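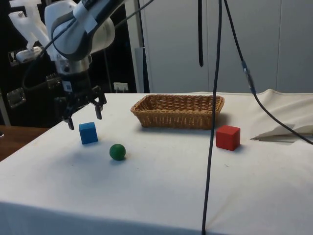
The arm at the packing tables: what is different after the first months

3 min read | 14 shares | 2 comments

In March the Anen workshop sent out 3526 play sets, and for the first time a part of them was filled by the arm. Many colleagues from the Lazăr warehouse have asked me how it is going, so I will try to answer in writing.

Before, the filling of a set was done by hand from beginning to end. You take the blocks and the ball, you put them in the basket, you close the set and push it away. In a normal shift one person did this for 40 sets without a pause, and after the second hour the shoulders knew it very well. The movement is small but it is always the same one.
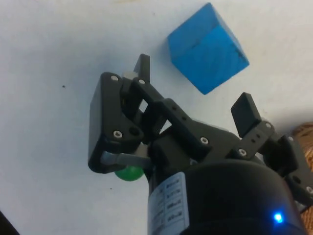 N. Fokel

The arm has taken over the picking for the simplest sets. Two of us per shift are now trained to work next to it. We prepare the pieces, we look at the surface of the wood and the paint, and we decide what is good enough to be sent. This last part I like more than I expected. When I was packing by hand I had no time to look at a block properly, and I am sure that some bad corners went out of the door because of me.

I must also write about what is less good. The arm is slower than an experienced packer, and on some mornings we wait for it. Waiting is also tiring, in another way. The talk at the table has become less, because the person at the screen must pay attention. And the older colleagues worry about their hours – the management has promised that the contracts stay as they are until the Nenia order is finished, but a promise with an end date does not let everybody sleep. 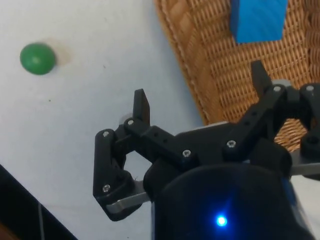

Teaching the arm a new set is the work that takes most of my day now. We lay out the pieces, we let it try, and we write down each attempt in the log. Blocks we practice first, as they have flat sides which the fingers can hold. With the blue block in the tray and the green ball out on the white cloth, I have to write two separate lines, because a round piece can roll and needs its own settings. In our last long test 98 attempts went into the log, and I typed the notes for all of them. My spelling in English has improved.

What I would ask for is a second chair at the screen, so that a colleague can learn by watching, and a clear answer about the evening shift. At the moment the arm stops at 6 p.m. and the evening people pack by hand as always. Some of them want to be trained too and some do not. Both should be asked.

If you want to see the table, come before the lunch break and please leave your coffee outside.

Comments (2)

Guest, evening shift
Thank you for writing about us also. I would like to do the training, but not if it means changing to mornings. Is there a list?

Guest, Lazăr warehouse
How do you choose which sets are "simple"? The ones with the string are the worst for the hands, I would have started there.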